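Armchair and cushion care: frequently asked questions
Reading time: 3 minutes

These are the questions we get most often about looking after upholstered armchairs and the cushions that go with them. If yours is not covered, write to Lewis Munro at the address below.

How often should I vacuum a fabric armchair?

Once a week if it is used every day, otherwise once a fortnight. Use the upholstery nozzle on low suction. Start at the top of the back and work down, then do the arms and the seat. On ribbed fabric, go along the ribs first and across them second.

My chair has a rounded back. Is there anything different about cleaning it?

Crumbs and dust gather where the curve of the back meets the seat. A crevice tool will reach most of it. For the rest, a dry paintbrush about an inch wide works well and is kinder to the stitching. Do not push a knife or a ruler down the gap.

Where should the cushion go when nobody is sitting down?

Anywhere you like, but lean it lightly against the back and don't wedge it in. A cushion pressed hard into a curved back for weeks loses its corners and can leave a paler patch on the upholstery in a sunny room. We turn ours each time we tidy. 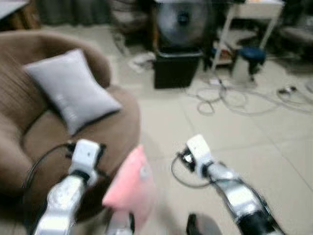
Piped cushions need a little more care than plain ones. The piping takes the wear first, so check it every few months and mend small splits by hand before they run. Wash the cover inside out at 30 degrees with the zip closed, and dry it flat.

Can soft toys be kept on the chair?

Yes, as long as they are clean. Brightly coloured toys can pass dye to a light cushion if either is damp. Wash new ones separately and let them dry fully before they go back. In a house with small children it is easier to keep a basket beside the chair and clear the seat at the end of the day, say at 7 in the evening.

What should I do about a spill?

Blot it with a white cloth, working from the outside in. Cold water is enough for most drinks. If you use a cleaner such as Wuvar, test it underneath the chair first and wait until the patch has dried before you decide.

Will the floor under the chair get marked?

Tiles are hard to mark, but grit under a heavy chair will do it. Move the chair out once a month, sweep, and mop with a well-wrung mop. Let the floor dry before the chair goes back. Felt pads from Pridico or Kwan both hold up, though they need replacing when they go flat.

Does the guide cover leather?

No. Leather has its own page, and so do loose covers.

Contact: Lewis Munro, Flireck Home Care | © Flireck | Back to top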